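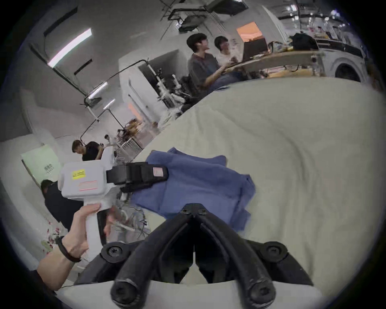
Unser Leinenwasser Kirnholm ist aus einer ganz alltäglichen Verlegenheit entstanden: Wer gern in schöner, schwerer Bettwäsche schläft, der bügelt sie eben auch, und wer sie bügelt, der weiß, wie stur so ein Stoff sein kann, wenn er erst einmal richtig trocken geworden ist. Vasanthi Pinto hat die erste Mischung in ihrer eigenen Küche angesetzt, an einem verregneten Nachmittag im Januar, und seitdem haben wir daran gefeilt, verworfen, wieder angefangen und am Ende doch fast alles so gelassen, wie sie es damals wollte. Ein zerknittertes blaues Tuch auf einem großen weißen Stoff, so wie auf dem Bild, ist genau die Art von Wäsche, für die wir das Wasser gedacht haben - viele kleine Falten im einen, weiche, weite Wellen im anderen, und beides möchte ein bisschen anders behandelt werden.

Beim kleinen, kräftig geknitterten Stück dürfen Sie ruhig großzügig sprühen, aus einer guten Unterarmlänge Abstand, und es danach locker zusammengerollt liegen lassen, bis Sie Ihren Tee getrunken haben. Große weiße Flächen wie Laken und Tischdecken mögen es lieber sparsam: einmal darübernebeln, mit der flachen Hand ausstreichen, fertig. Oft brauchen Sie dann gar kein Bügeleisen mehr, und wenn doch, dann gleitet es so angenehm, dass man fast noch ein Kissen mehr bezieht!

Das Wasser duftet zurückhaltend nach Heu und einem Hauch Zitronenschale. Elango Ramasamy hätte es gern kräftiger gehabt, aber wir anderen wollten nachts schlafen und nicht durch einen Obstgarten spazieren, und so ist es bei der leisen Fassung geblieben. Wer überhaupt keinen Duft mag, bestellt einfach die Sorte Kirnholm Pur.

Die Flasche fasst 300 ml und reicht bei uns zu Hause für fast 40 Kissenbezüge, je nachdem natürlich, wie großzügig man sprüht. Der Sprühkopf ist abschraubbar und passt auch auf die Nachfüllflasche. Bitte spülen Sie ihn ab und zu mit warmem Wasser durch, dann bleibt der Nebel schön fein.

Geeignet für Leinen, Baumwolle, Halbleinen und die meisten Mischgewebe. Bei Seide und Viskose probieren Sie es bitte zuerst an einer verdeckten Stelle aus, dort können Ränder bleiben. Vor Gebrauch schütteln, kühl und dunkel lagern, nicht in die Augen sprühen und von Kindern fernhalten.

Kirnholm Leinenwasser, 300 ml: 11 Euro
Kirnholm Pur, ohne Duft, 300 ml: 11 Euro
Nachfüllflasche, gleiche Menge, ohne Sprühkopf: 10 Euro

Fragen zu einem besonders geliebten Stück, der Tischdecke von der Großmutter vielleicht? Schreiben Sie uns - Vignesh Reddy liest alle Nachrichten selbst und antwortet gern ausführlich.

Satton Wäschepflege | Kontakt | Versand und Rückgabe | Impressum | © Satton | Nach oben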